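Skeltville open day puts drawers and small containers in the hands of machines

SKELTVILLE - The robot does not look like much. Visitors who came to the Vevmont workshop in April expecting arms swinging over a conveyor belt found desks, cables and a lot of people standing with their hands in their pockets, waiting for something to be picked up.

Vevmont, which moved here from Toledo two years ago, has told the county it can automate the small, fussy jobs that eat up staff time in supply rooms: opening a drawer, taking out a container, putting it where it belongs, closing the drawer again. The open day was the first chance for local residents to see how far along that is. The company said 409 people signed in over the afternoon. By mid-afternoon the line ran out the side door and past the loading bay, though a fair share of it seemed to be there for the barbecue.

The first station dealt with drawers. It is a task most of us stopped thinking about at age three, and the company's staff were candid that it is a hard one for a machine. A handle has to be found, gripped at the right angle and pulled straight, or the whole unit slides along with it.

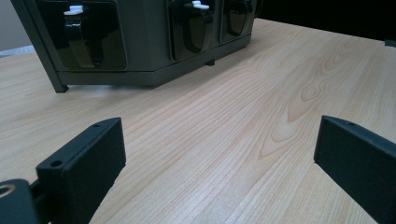
A gripper at the drawer station, with the three-drawer storage unit at the far side of the table.

Staff ran the drawer demonstration in short sessions, with long breaks between them. During the session this reporter watched, two attempts went well and one ended with the unit shoved a few inches across the table and a technician leaning in to push it back. The crowd clapped for all three.

Asked how often the drawers open on the first try, a company representative said the figure was "improving" and declined to give one. A printed sheet handed out at the door said the system had logged 1634 practice runs since the start of the year. It did not say how many of those were successes, who judged them, or whether the same drawers were used each time. A woman near the front who runs a dental office in Brundley asked whether the machine could cope with a drawer that sticks. She was told that this was on the list for later in the year.

That matters more than it may sound. The supply rooms Vevmont wants to work in are not stocked with matching units set out neatly on tables. They have dented cabinets, labels half peeled off and drawers that only open if you lift them first. Every stage of the open day took place at a station the company had laid out itself, and requests from visitors to try an item from their own bags were politely turned down. A man offered his glasses case. No luck.

The second station was about holding on to things, and it drew the bigger crowd, mostly children, who were allowed to stand close behind a strip of tape on the floor. The staff member on duty explained that squeezing too hard is as much of a problem as squeezing too little, and that the pads that do the gripping are replaced often. How often, and at what cost, was another question that went on the list.

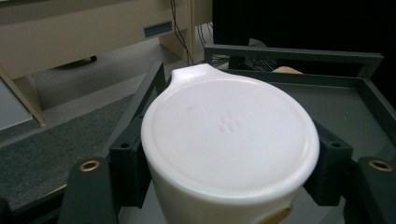
A white container held between the gripper's two pads at the second station.

It was the more convincing of the two stations, and it should be said that the machine held what it was given every time we looked. Whether that makes it worth paying for is another matter. A stockroom worker who was watching with her daughter timed one full cycle on her phone, from reach to release, at 26 seconds. She said she could do it in two and talk on the phone at the same time.

The company's reply is that its machines do not need to be fast if they can run all night. That is a reasonable point, but it depends on their running all night without someone in the room to straighten things up, and there was not an hour of the open day when a member of staff was more than an arm's length from the table. When one of the stations stopped entirely at 2:40 p.m., it took the better part of 20 minutes to bring back. Visitors were invited to look at the posters in the meantime.

The posters talked a good deal about jobs. Vevmont says it will employ 115 people in Skeltville once its plans are complete. It would not say how many work there now, and the sheet given out at the door left the number off. The town has already agreed to widen the access road and has put off a decision on a tax break until the summer. Several council members came to the event and had their pictures taken by the entrance. None of them took questions.

There is also the matter of the trial. Last fall the company said its first system would be at work in a Brundley clinic by the end of winter. Winter is over, and the clinic's supply room is still staffed the way it always was. A spokesperson for Vevmont said the trial had been "resequenced" and that a new date would be set after the spring tests. Pressed on what those tests would measure, the spokesperson said the details were being worked out with the clinic. The clinic said it had not yet seen a plan.

Nothing shown at the open day was faked, as far as anyone could tell, and the people running the stations were patient and knew their work. Several of them were more careful in what they claimed than the posters behind them. One engineer, asked by a boy of nine or ten whether the robot could clean his room, told him it would need to know where everything went first, and that somebody would have to show it many times.

Residents who want a say on the tax break can send written comments to the town clerk's office through the end of May. Vevmont says it will hold another open day in the fall, and that visitors will be able to bring their own items to that one.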